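Delari Property Records: README

Last updated 02/05/2022. Maintained by Hamidreza Naseri.

What this is

Delari is a set of maintenance and move-in records from residential buildings managed by Pusex. It covers 41 buildings and 800 units. The records were typed up from paper work orders and later exported from the Joson ticketing system. Tenant names, phone numbers and unit numbers were removed before export.

Files

units.csv has one row per unit, with building code, floor, bedroom count and lease type.
workorders.csv has one row per work order, with date opened, date closed, trade and cost.
fees.csv has monthly condo fees by building.
codes.txt lists the trade codes and what they stand for.

Join units.csv and workorders.csv on unit_key. The key is a random string and can't be turned back into an address.

Known problems

Paper orders before the switch to Joson often have no closing date. We left those cells blank. Do not read a blank as an open order.

Costs are in dollars and include tax, except for the Chávez building, where the contractor billed tax separately. Those rows have tax_flag set to 0.

Trade code 8 was used for both locks and mailboxes. We split it where the notes made it clear. There are 62 rows where they didn't, and these are marked "unsorted."

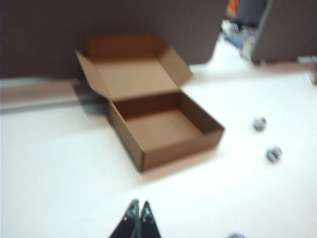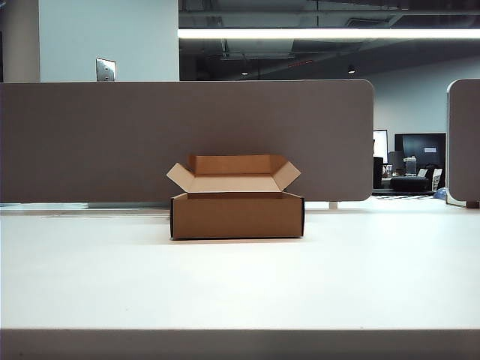
Cardboard box, lid open

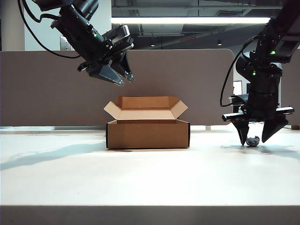
Fees for June are missing in two buildings because the board changed managers that month. They were not estimated. If you need a full year, use the yearly total in the notes column, which comes from the audited statement.

Floor numbers follow the elevator panel, so some buildings skip 13 and others don't. Ground-level units are floor 1, and anything below that is B. One building has two entrances on different streets and appears under two building codes. The codes.txt file says which ones to merge.

Loading

All files are UTF-8 with commas as separators. Dates are stored as text. Spreadsheet programs like to drop the leading zeros from building codes, so import that column as text too.

Use

Free for research and teaching. Please don't use it to rank buildings or to set rents, as the unit mix differs too much from one address to the next. Don't try to match records to tenants or owners.

Corrections

Send the file name, the row key and the value you think is right to Hamidreza. Fixes go into the next release, and the old value is kept in changes.txt.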